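Archives > Ranurbridge Shop List > Storage and Stock > Re: Open boxes for the short bars

Re: Open boxes for the short bars
Sunday, February 2, 2020
By Joscha Lindemann

Print this message | E-mail this message

Frauke Kasten wrote:

> Hi all,
>
> I've been through the Thiele catalog again and I think we should
> stop fooling around with the racks. A big open-topped box on the
> table is the best way to keep the short bars. You look in, you see
> what you want, you take it. No labels, no dividers, no drawers that
> stick. The colors do the sorting for you.
>
> They use them over at Imness for everything short and say they'd
> never go back. Tall sides, so nothing rolls onto the carpet. If a
> box gets dirty you wipe it down and it's like new.
>
> If we order 10 the price drops. Can I get a yes from everybody
> before May?
>
> Frauke K.

Frauke, you can't have a yes from me yet, and I'd like the order held until somebody answers a few things.

I have nothing against boxes. I've got boxes at home. What bothers me is that every argument in your message is about the first week. You put a few bars in, you look in, there they are. Fine. I could do that with a cake pan. The racks are ugly and the second shelf sags, but I have never had to lean over the racks and dig.

The "colors do the sorting" part is where I really get off. It works as long as every color means one thing and you only keep a handful out. We have 192 short bars on the last stock sheet, and Mareike tells me the real number is 227 once you add what's sitting in the back room. A good share of those are some sort of red. Color tells you it's red. It doesn't tell you which length it is or whether it's already been checked, and two reds from different orders can look the same under our lights. With the racks you at least have a slot with a tag on it, even if half the tags are in Jinfeng's handwriting.

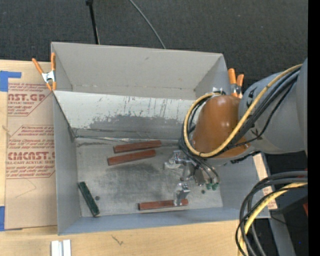 Joscha Lindemann

Three reddish-brown bars and a dark green one on the bottom of a gray box, and I'll admit it's easy enough to tell the green one apart. But look at how they lie. Two of the reds are next to each other and close to parallel, the third is off by the front wall, and the green sits at its own steep angle. That's with four. Pour in a shelf's worth and tell me you'll pick out the right one without handling half of them.

Now about wiping it down until it's like new. There's a ragged scraped patch running across the sloping panel, with flaked edges. You don't get that off with a rag. The floor has dark scuffs and smudges and a big darker stain near the middle. I can't say what the stain is and neither can anyone else from looking, so maybe it comes off, maybe it doesn't. A box can look rough and still hold bars, sure. I'd just like us to stop saying "like new" when we're asking people for money.

The tall sides I'll give you. We do have carpet, and things do end up on it. Tall sides also mean Frauke Hellwig has to reach down over the edge all day with her shoulder, and I don't think anyone asked her. I haven't either, so consider this me asking. Frauke H., are you reading the list again?

As for Imness, who told you they'd never go back? When I was over there in the fall their short stock was in trays. It could be both. It could also be one person with a box under the bench who likes his box. "They say" isn't good enough for me to sign off on 10 of anything.

What I'd go along with: buy one. Put it on the long table by the window, put the short reds in it, all of them, not a nice little selection, and leave the racks where they are. Six weeks. Whoever pulls stock writes down what they went in for and whether they came out with the right thing the first time. Jinfeng Zhong already keeps a sheet like that for the Sultomgate jobs and we could copy the layout.

If the sheet looks good I'll move the racks out myself. I doubt it will. My guess is we end up cutting dividers to go in the box, and then somebody will want tags on the dividers.

Two small things while I'm typing. The catalog gives outside measurements only, as far as I can find, and the slope inside takes up room, so could you ask Thiele what the flat part of the floor comes to? And does the lower price at 10 include shipping? Last time it didn't and we heard about it for a month.

Mareike, please bring the back room numbers on Thursday, the handwritten ones too.

Joscha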